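Workbench (utility room)

A workbench, for the purposes of this article, is the long counter in a utility room, garage or hobby room where the fixing gets done and where everything else in the house ends up too. I've kept one for years and I wrote most of the Drilura wiki pages on home storage, so you're getting this one in my voice (the editors have asked me to be more neutral and I do try!).

Names

In my family it was always just "the counter." Onyekachi Edet, who edits the garage pages here, prefers "bench" for anything you can hit with a hammer and "counter" for anything with drawers underneath. I go back and forth. The wiki uses both, and the search box will find either one.

Tops and bases

The top I like best is butcher block, meaning strips of wood glued together into one thick slab. It's kind to the hands, it looks warm, and when you scar it you can sand the scar out. It wants oil now and then, and it does not want a puddle left on it overnight. Mine is 40 mm thick, and I've never wished for more.

Underneath you can have legs or cabinets. Legs give you somewhere to shove a stool. Cabinets with drawers give you a home for screws, tape, glue and all the little chargers, and I'd pick drawers every time, even though the bottom row always turns into a museum of cords.

What ends up on it

The things on a workbench come from all over the house, and this is the part of the subject I enjoy most. Hand tools belong there, sure. Then somebody takes off their shoes, a delivery gets opened, a bin gets parked "for a minute," and the bench has become a shelf.
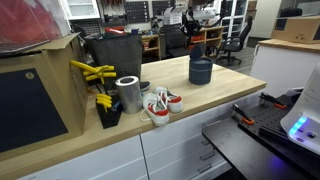 Sneakers, a metal canister and a holder of yellow-handled tools sharing a butcher-block counter.

Shoes are a special case. Plenty of people (my aunt was one) won't have them on any table, and I'd say keep them off if you also wrap food there. On a bench used only for repairs they're fine, and it's a handy height for changing laces or gluing a sole. I put down newspaper first, mostly out of guilt.

Upright tool holders are worth the space. Pliers stored handles up can be grabbed without looking, and a small holder stops you from keeping six pairs when you use 2. Ingegerd Haugen's page on the Morkside tool swap goes into this at far greater length than I can, including her views on color-coding, which are strong.

Bins and baskets

Open containers do the heavy lifting when a bench needs clearing fast. A soft-sided bin takes odd shapes and doesn't scratch the wood. A hard one wipes clean. For sorting, I work from one end to the other and drop anything that lives in another room into a single bin, then walk that bin around the house once. The whole job takes me 30 minutes on a bad week, and that includes stopping to read the instructions for something I no longer own.

Flowers, real or artificial, turn up on benches more than you'd think. A bit of yellow in a metal cup makes it a nicer place to stand while you're waiting for glue, and I won't hear a word against it. 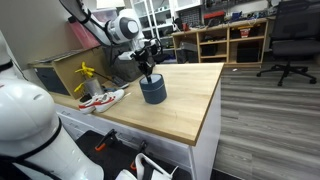 How often should a butcher-block workbench be oiled?
Every couple of months for a bench that gets regular use, and sooner if the wood starts to look pale or feel rough. Wipe on a thin coat of mineral oil, leave it overnight and buff off whatever hasn't soaked in.

See also: Drawer liners; Pegboard; Shoe storage; Morkside tool swap

Last edited 2022-03-09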